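Household Waste and Recycling: Frequently Asked Questions
Drandville Department of Sanitation

When should I place my containers at the curb?
Containers must be at the curb by 6 a.m. on your collection day and should be taken back in by 8 p.m. the same day. Crews do not follow a fixed order of streets, and a truck that came at noon last week may come at dawn this week.

My street was missed. Whom do I contact?
Please wait until the end of the day, then call the Scanlon Road office or use the online form. Missed streets are normally collected on the next working day. Leave the container where it is.

How much household trash may I put out?
Each residence may put out up to 60 gallons per week. Residents who regularly exceed this amount may apply for a second container. The yearly fee appears on the water and sewer bill.

Can I put plastic bags in the recycling container?
No. Bags, wrap and other thin film catch in the sorting equipment at the Momham transfer station and stop the line. Recyclables should be placed in the container loose. Clean, dry film may be taken to the drop-off bins inside the main entrance of the station.

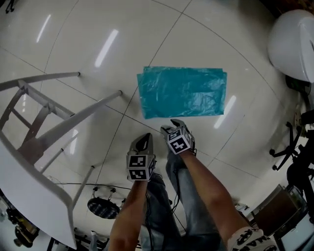
Food containers should be emptied and rinsed before they are recycled. Labels may stay on. Caps should be screwed back on to empty bottles, as they are too small to be sorted on their own.

What happens if the wrong items are in my container?
The crew will leave a notice on the lid listing the items to be removed. A container that receives three notices within one season may be withdrawn for 30 days. Residents may appeal in writing to Albane Renaud, Collections Supervisor.

How do I dispose of furniture and appliances?
Large items are collected by appointment only. Last year the Department completed nearly 3,000 such appointments, and waiting times are longest in the spring. Refrigerators and air conditioners must be booked separately. Brenus Hauling collects these under contract with the town and will confirm a time by telephone.

Is yard waste collected in winter?
Yard waste collection ends in November and resumes in April. Between those months, residents may bring leaves and branches to Momham without charge, up to 200 pounds per visit.

Do these rules apply to apartment buildings?
Buildings with five or more units are served under a separate agreement. Tenants should speak with the property manager. Managers with questions about their agreement may write to Tumelo Venter, Multi-Unit Accounts, at the Scanlon Road office.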